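The Long Sleeve

Noreen Jatoi had folded sheets for a living before she was hired to teach a machine to do it. She had done nineteen years in the laundry at the Wimton hotel, and when the hotel closed she answered a notice from a company called Muvbridge that wanted people with steady hands.

The job was on the second floor of a building on Patwary Street. She wore a headset and a pair of gloves, and when she closed her hand, the robot closed its hand. The shift target was 335 good tries. A good try was one where the cloth ended up where it was supposed to and the hand let go cleanly at the end.

"You're fast," Mackenzie Li told her in the first week. Mackenzie ran the floor and was half her age. "You can slow down, though. It learns the pauses too."

In May they moved her off towels and onto black cloth. The towels had been easy. They were pale and square and they had edges a camera could find. The black cloth hung in one dark lump, and through the wrist view she had trouble telling the front of a fold from the back of it. She learned to look for the shine.
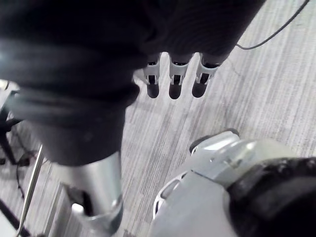

The fingers under the edge of the cloth, pointing down.

"Reach up from below," she said aloud, to the machine or to herself. She did this all day. Tanvir Mondal, who worked the next station, had asked her once to stop and then had started doing it too.

She brought the fingers in, felt nothing, and closed them. That was the part she never got used to. In the laundry she had known a sheet by its weight before she saw it. She could tell cotton from a blend in the dark, and she could tell when a seam was about to go. The gloves gave her a small buzz on the fingertips when the robot touched something, the same buzz for cloth as for a table.

The hem slid off. She backed out, marked the try as bad, and started over.

By noon she had 173, and she ate her lunch on the stairs. Tanvir came and sat two steps down with a paper bag of samosas from the Bondari counter.

"Selvaraj was in this morning," he said. "He says they'll have enough by the end of summer."

"Enough what?"

"Enough of us. Enough tries. After that it runs by itself and they keep one or two people to watch."

Selvaraj Uddin owned a third of the company and came in to walk between the stations with his hands behind him. He had always been polite to her. He had asked after her knees.

"How many is enough?" she said.

"A 1000 hours of cloth, he said. Then they'll see."

She ate one of his samosas. She thought about the hotel, and about Imtiaz Navaratnam, who had taught her to fold when she was new there. He had never explained anything. He stood on the other side of the sheet and took his two corners, and she took hers, and they walked toward each other. If she did it wrong he shook his corners out and walked back. It had gone on like that for most of a winter. When he retired she was given his table by the window, and she used it until the place closed.

She had not thought of that as being copied. She had thought of it as company.

In the afternoon Mackenzie asked her to do the release again, only the release, with the hand down low and the fingers pointing down over the carpet.

"It keeps hanging on," Mackenzie said. "It gets to the end and it won't open. Can you give me a lot of those? Nice and plain."
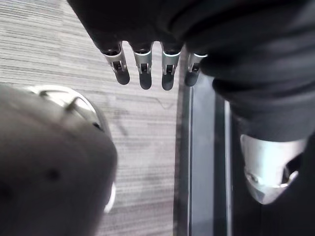
So Noreen let go. She held her own hand out in front of her in the air, palm down, and opened it, and waited a second, and reset. She did it slowly and the same way each time. Her shoulder hurt by three o'clock. She found that if she breathed out as she opened her fingers, the motion came out smooth, and she wondered if that would get into the machine somehow, a breath it had no use for.

At five Mackenzie tapped her on the arm and she took off the headset. The room was brighter than she expected, as it always was.

"Want to see it try?"

They stood behind the line together. Mackenzie typed something and the arm went up without anybody wearing the gloves. It reached from below. It closed on the cloth, lifted it, carried it across and stopped.

Noreen watched the fingers. Before they opened there was a wait, a little longer than a second.

"There," said Mackenzie. "See that? That's you."

The cloth dropped. The arm went back to where it had started, and Noreen picked the cloth up off the floor, found the two corners, and shook it out.

"Run it again," she said, and held it up for the hand to take.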